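Dreltham Home Forum > Laundry and Closets > Folding
Topic: The Druma fold and raglan tees, does it really save any room?
586 views

pegandline
Posts: 482
June 21, 2025

I keep getting told I should switch all my T-shirts to the Druma fold. My sister-in-law swears by it, and the Druma booklet says it works on "any knit top." I have my doubts about the "any" part. Plain tees, sure. But I own a lot of color-block raglans, and a raglan has no shoulder seam, so when the instructions say "fold in at the shoulder seam" I'm left guessing.

Steps as the booklet has them, with my comments:

1. Lay the shirt flat and smooth the body out from the collar. Fine, except on a raglan the sleeves come off at a slant straight from the neck, so you get one pointing at your belly and one pointing at the wall, and the body bunches up toward the hem. Yellow body, one black sleeve, one blue, and I defy anyone to tell me where the fold line is. 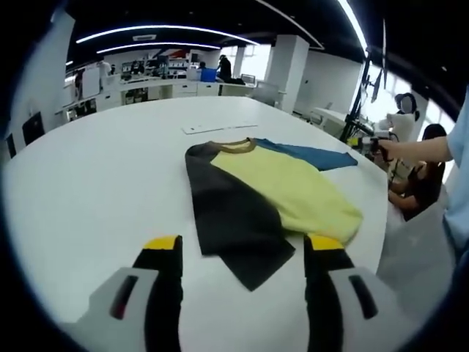 2. Fold each side in to the middle of the collar. Middle of the collar I can find. What I can't find is how far down the sleeve to start.

3. Turn the sleeves back on themselves. On a set-in sleeve you get a nice square. On these I get a wedge of cloth at the top and nothing at the bottom, so the packet is fat at one end.

4. Fold up from the hem in thirds and stand it in the drawer. Mine leans over. My drawer is 13 inches front to back, it's a Desberg, and I got the same number of shirts in it as when I folded them in half and in half again.

So is anyone getting a better result, or are we all just repeating the booklet?

starchless
Posts: 81

Half and half again is what I've done my whole life, and I've never had a shirt complain. The idea that you "save room" by folding is silly to me. Same shirt, same amount of cloth. You can squash it or not squash it.

bluebin_ohio
Posts: 13

Disagree with starchless. Same cloth, yes, but a loose fold traps a lot of air, and a firm one doesn't. Try it with sweatshirts and then tell me it's silly.

On the raglan question, I think the mistake is using the sleeve as your guide at all. Use the collar. Go straight down from the outside edge of the collar ribbing on both sides and let the sleeve seam cross the fold wherever it wants to. If you take hold of the cloth in the big panel below the neck and not out at the sleeve, the whole side comes over in one go.

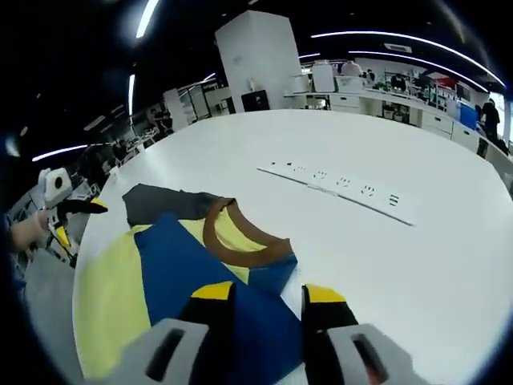
Then do the same from the other side and only after that worry about the sleeves. I lay mine back down the length of the body. It does leave a bit of a lump where the slanted seam is. I can live with the lump.

And clear a decent stretch of table first. Mine always collects mail and chargers at the back, and the back is where the collar end wants to go.

pegandline
Posts: 482

Okay, I tried the collar line on two of them. The first came out better than step 2 in the booklet, I'll give you that. The second was one of my Veloso tees with the wide ribbed neck, and going down from the outside of the ribbing left me with a packet wider than my hand is long. Too wide to stand two rows side by side. So now I have a rule that depends on the neck. I'm not sold.

starchless
Posts: 81

"Same amount of cloth" stands. You squash a sweatshirt, the drawer pops it right back up by Thursday.

Also, who is standing these things on end? You pull one out and the rest fall over. I've been in stores. Stores stack them flat.

mendmonday
Posts: 586

Stores stack them flat because somebody gets paid to restack them.

I've got no stake in Druma, but I think folks are mixing up two jobs. Getting a rectangle is one. Getting the same rectangle every time is the other, and that's where most of these methods fall down. When I have several shirts to do, I finish one and lay it on the next as a rough size check before I start folding. A blue one folded up with crisp edges, set on a yellowish one that's still open, near the collar, shows you at a glance how much has to come in. The dark one can wait its turn next to it.

You can use a flat board or a piece of cardboard too. I find the board gets in the way with raglans, as the sleeve bunches on it when you pull it out. Others like it.
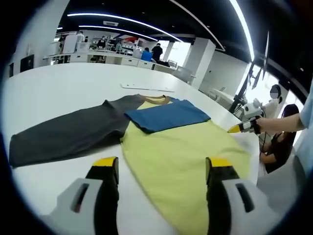
bluebin_ohio
Posts: 13

The size check is a good idea, and I'm going to steal it. I still say the board is worth having for kids' shirts, where everything is so small that an inch off is half the packet.

pegandline, for the Veloso, come in from the INSIDE edge of the ribbing. You'll crease the collar a little. Does that bother you?

pegandline
Posts: 482

Yes, it bothers me. The collar is the one part people look at.

I'll try mendmonday's way on the next load. If I still can't get more in the Desberg than before, I'm going back to half and half, and my sister-in-law can have her booklet back.

starchless
Posts: 81

Welcome home.

mendmonday
Posts: 586

Measure the stack before you start or you'll be arguing from memory. Height with your hand off it, no pressing down.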